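Sat 4 October

Sink chore, continued. Aldana Insaurralde asked me to write down where we are before the Cisternas visit, so this is longer than usual.

Question on the board is still the same one: can the machine clean a bathroom sink to a standard a person would accept, with no one stepping in? My answer today is no for the whole job and yes for bits of it.

Wiping the flat counter is the easy part. The Era controller keeps steady pressure on stone and the path planner covers a rectangle well enough. Going down the sloping walls of the basin is where it gets bad. Pressure drops at the rounded corners and the cloth skates over them. Stornum's contact model treats the corner as two planes with a seam, and the arm hesitates at the seam every time. I have asked them for the curved version. They said January.

Faucet is the next problem. A person wipes behind the spout without thinking, one hand around the back, cloth pinched between two fingers. Our hand is too thick across the knuckles to do it at the angle the arm prefers. Aldana wants to try coming in from the side with the elbow high. I think that runs us into the wall, but we should try it slowly before arguing about it. 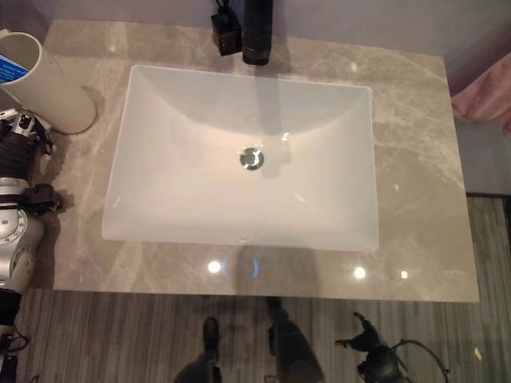
Perception on glossy white is poor. Overhead lights come back off the polished counter as bright patches and the segmentation calls them water. Then the planner goes and dries them, and they are still there, so it dries them again. Shadows from the arm do the opposite and get marked as dirt. Aldana has a filter that throws out anything that moves when the head moves, which helps with the reflections and does nothing for the shadows.

Log from the Ernarero run set, for reference: 854 attempts at the basin pass, 16 of them stopped by the force limit. I don't read much into the stop count. Most of the bad passes finish normally and simply leave a strip unwiped, and we have no automatic check for that yet.

Time. The full sequence is budgeted at 600 seconds. I can do a sink by hand in 2 minutes, including rinsing the cloth. Speed doesn't bother me if it runs while the house is empty, but a missed corner does — people see that right away.

Things around the sink: current code assumes it may clean around objects and never lift them. Fine for now. A real chore means picking up the container, wiping under it and putting it back, and we should stop calling the task done until that is in.

To do:
Elbow-high approach to the spout, quarter speed.
Ask Stornum again about the corner model.
Shadow mask from the arm's own joint positions. Aldana has a start on this.
Order more cloths, the thin kind.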